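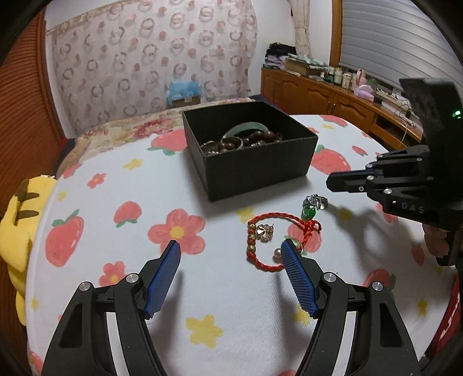
Skadusska

Opened: Tuesday, March 17, 2026
Status: Open - waiting for reply from support
Product: Curkitz shop plan, stock and orders

Subject: Stock goes back to the old number after I save a variant

Hello,

I have a small online shop for bracelets and beads, and I use Curkitz for the stock and Baysal for the card payments. Since the last update of the stock page I have a problem with listings that have more than one size. I tried to solve it myself before writing, so I put all my steps below. Please excuse my English if something is not clear, I can explain again.

What happens

I open a listing, for example the red cord bracelet. I change the stock of size M from 2 to 9 and press Save. The green message "Changes saved" comes. When I load the page again, the number is 2. If I change only the price, the price stays correct. So the saving works for some fields and for the stock it does not.

With listings that have only one size (the jade bangle, the silver hoop) I never saw the problem.

What I expect

The stock stays at 9 until somebody buys one.

What I tried

1. Logged out and in again. No change.

2. Another browser, and also the private window. No change.

3. Emptied the cache on the laptop and tried on my phone. On the phone the new number stayed a little longer, but when I looked again after lunch it was the old one.

4. Removed all sizes from one listing and made them again. This worked for that one listing until the next morning, then the stock was 0 for every size. I had to type it again from my paper notebook.

5. Turned off the Rarura connection (I use it to print the postage labels). After this I changed the stock in 14 listings and all of them stayed correct for the whole evening. I turned Rarura on again and in the morning the old numbers were back in the listings with sizes.

Because of step 5 I think that Rarura sends its own copy of the stock to Curkitz during the night, and that it takes an old copy. But I am not sure - it can also be that Curkitz reads the answer in a wrong way. In the Rarura settings I found a box "Keep quantities equal". It is not ticked at my side, and I took care to check it two times.

Why it is urgent for me

Last week a customer bought a bracelet which I did not have any more. I had to give the money back through Baysal, and the fee for the payment was not returned to me. In April I have a spring sale with 29 listings, and I cannot correct all of them by hand every morning.

My questions

Is there a log where I can see who changed the stock, me or the connection? I found only the order log.

Can I leave Rarura connected for the labels but stop it from writing to the stock?

If I go back to the old stock page, will I lose the sizes?

For now I leave Rarura disconnected and I write the addresses by hand. I did not touch the bead necklace listing after the last test, so it still shows the wrong number and you can look at it there. If you need me to turn the connection on for a test, please tell me one day before, so I can first save the list of my stock.

Thank you and kind regards,
Skadusska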